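Home Older Newer About Say hi

Block tower, the long version
Posted in May by the blog owner

Quick one, dinner is on. Or it should be.

So the tumbling tower. The one we got at the Berhe flea market, no box, tied up in a tea towel. Paid 7 dollars, which felt fine until I got home and figured out the blocks are all numbered. By hand, I think? Or a stamp on some of them. Either way somebody wanted these kept in order, and I have been a little obsessed ever since.

First theory – they're just numbered so you can check none are missing. Boring but sensible. Second theory, the kids' one: each number is a dare. You pull the block, you look up the number, you do the thing. We wrote our own list that same evening. Number 5 is hop to the mailbox and back. Number 14 is talk in a whisper until your next turn. 38 is wash up, and everyone is scared of 38.

House rules so far, because I keep getting asked:

One hand only. Tapping is fine, pushing with the elbow is not fine.
If you touch it you don't have to pull it (this was a big fight).
Dares get done before the next person goes, or we're there til bedtime.
Whoever knocks it down restacks. No helping, no sighing.

Where to play was the other thing. Carpet is hopeless. The card table wobbles if you breathe. We ended up on the marble, the red one with all the white veins that my aunt left us and that I always said was too much for this house. Turns out it's great. Dead flat. LOUD though, when the whole lot comes down, the dog left the room and didn't come back for an hour.

Meant to sand the blocks as well, they're bare wood and I had wax sitting in the garage from the Drivum shelf job. But then you'd lose the pencil marks and the numbers, so no. Leaving them be. Maybe a dry cloth now and then.

11 still has no dare by the way. Ideas welcome, nothing involving the nieghbors.

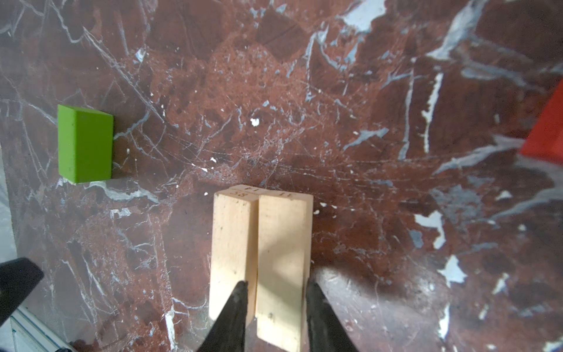
Comments

Lornitska: We had a set like this growing up and the numbers were for sums. You added up whatever you pulled and first to 80 won. Took forever but we all got good at adding.

porchlight3699: Do not wax them, they get slippery and the tower won't stay up past the first few turns. Ask me how I know

Grerkolel: for 11 – sing your dare list out loud, start to finish

Older Newer Back to top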